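Storage Under and Above: Use of a Wire Shelf Rack on a Shared Kitchen Tabletop

Final report, Household Organization Project
Adcombe residence, ground floor kitchen

1. Purpose

The ground floor kitchen at Adcombe is shared by students on three corridors. Complaints recorded at the start of the year concerned the long tabletop beside the refrigerator, where food containers were left in stacks and were often moved by people looking for something underneath. The project set out to test whether a small freestanding shelf could bring order to this surface without drilling, new cabinets or a change to the cleaning schedule. A budget was approved for a single rack.

2. Selection of the rack

Two products were compared. The first, sold under the name Wodine, was a solid shelf with folding legs. It was rejected after a short trial because the legs took up space that was needed for containers, and because spilled liquid collected on the top. The second was a white wire rack from Grollico, with a flat top panel and mesh sides that curve down to the table. It weighs little and can be lifted with one hand when the table is wiped. The white finish was considered suitable for the existing tabletop, although crumbs are easily seen against it. This was later judged to be an advantage.

3. Method

The rack was placed on the tabletop and left in position through the trial period. Residents were asked to follow a simple arrangement. Lidded plastic containers in daily use were to go on top of the rack. Flat items, such as cutting boards and baking trays, were to slide underneath. Nothing was to be stacked more than two high. A notice with these rules was taped to the refrigerator door, and a copy was sent to all corridors.

Observations were made in the evening, after the main cooking period, and again on Sunday, when the kitchen is busiest. On each visit the project group noted whether containers were closed, whether they stood on the rack or beside it, and whether the space below could be reached. A total of 97 observations were entered in the log.
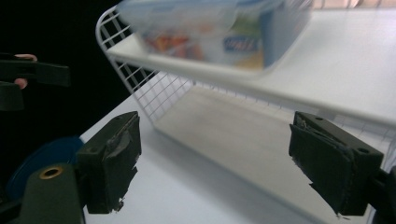
The position of the rack was changed once during the trial. It had first been set parallel to the wall, which left a narrow strip behind it that soon filled with bottle caps and rubber bands. Turning it at an angle removed the strip and made the open side easier to reach from the sink. The group recommends that any future rack be placed with this in mind.

4. Results

Use of the top surface was good from the first week. Residents placed their containers there without being reminded, and most replaced the lids. The shaded space underneath was used less than expected. Several residents stated that they forgot what had been put there, and one baking tray remained in place for the entire trial.

Labels proved to be a greater difficulty than placement. Many containers were reused from purchased food and still carried the original printed label, so the contents could not be judged from the outside. Rai freezer tape, written on with a marker, was supplied for this purpose. It held well on smooth lids but came away from the sides of softer containers. Placing the tape on the lid solved this, provided that lids were not exchanged between containers.

Small containers were a second problem. Those with narrow bases tended to tip where a corner rested on the edge of the panel. Residents moved them toward the center, and no further action was taken.

5. Limits of the study

The trial covered one kitchen and one rack. It took place in a period when several residents were away, and the table may have been less crowded than usual. The group did not record the contents of containers or the names of their owners.

6. Recommendations

The rack should remain in the kitchen. A second rack of the same type should be purchased for the upper kitchen before the new residents arrive in August. Marker and tape should be kept in the drawer nearest the rack, and old store labels should be removed before a container is put into shared use. The notice on the refrigerator should be shortened to the rule on stacking and the rule on lids.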